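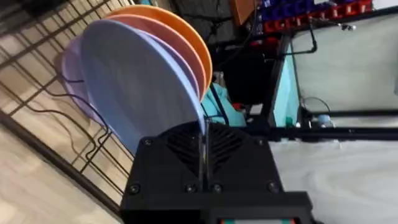 We need somebody to take charge of our shopping list. I look after the bench robots at Stostano, and this summer we have to decide what to buy for next year, what to mend and what to live without, and I can't do that and keep the arms working at the same time. I've tried! The gripper gets all the attention when people talk money, and then you look at what it spends its day beside – coloured plates in a black wire dish rack, red and blue parts bins up on the wall, black cable wandering in and out of everything – and every bit of that has to be chosen, paid for and replaced by somebody as well. At the moment it goes on my own card and I claim it back when I remember.

So the job is Equipment Planner, part time, 20 hours a week, starting in June. It's a fixed post to begin with and I'd love it to turn into something longer, but I won't promise what I haven't got the money for.

What you'd be doing, more or less in the order it'll land on you:

Going round the benches with me and writing down what we own. The last list stopped at item 41 and I know for a fact there's more than that in the back cupboard alone.

Getting quotes for a second pair of arms. Kirkanard and Wostora have both said they'll talk to us. They price things very differently (one puts the mounts and cabling in, the other sells you every bracket) and I'd like the two laid side by side so that my boss can read them over a cup of tea.

Working out spares. Finger pads, cables, power supplies, fixings. I want to know what we should keep on the shelf and what we can wait a fortnight for.

Building a small yearly budget for the ordinary stuff: crockery, racks, cloths, boxes, tape. It's never much in one go and it never stops.
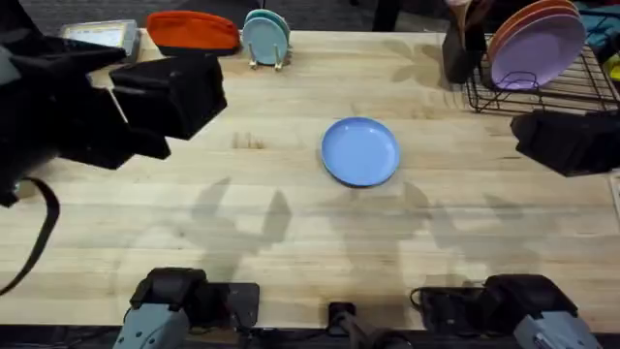

Musyoka Okoth read a draft of this advert and told me I was underselling the benches themselves. His view is that arms come and go but a good solid table with sensible lighting outlasts three rounds of them, so whoever we take on ought to price the furniture first and the clever bits afterwards. I'm not sure I agree about the order, but he's right that it belongs in the plan, so in it goes. Feel free to argue with both of us at interview.

You don't need a robotics degree. You do need to be happy ringing a supplier back for the third time, and to be comfortable in a spreadsheet that other people will poke at. If you've bought kit for a school lab, a theatre, a commercial kitchen or a bike workshop, I'd really like to hear from you. Knowing what a lead time is would be handy – the rest we can teach you on the job.

We're on the ground floor at Ogola, with step-free access and a decent bakery over the road. Two of your days would need to be here and the rest can be at home. There's a travel allowance of £60 a month, and the pay band is in the pack.

To apply, send a CV and one page telling me about something you bought for work that turned out to be a mistake, and what you did next. Ferenc Jakab in the office will send you the pack and sort out times. We're also having an open bench on Saturday from 10 until 4, so come along and have a nose about before you decide. Bring questions, and wear shoes you don't mind standing in.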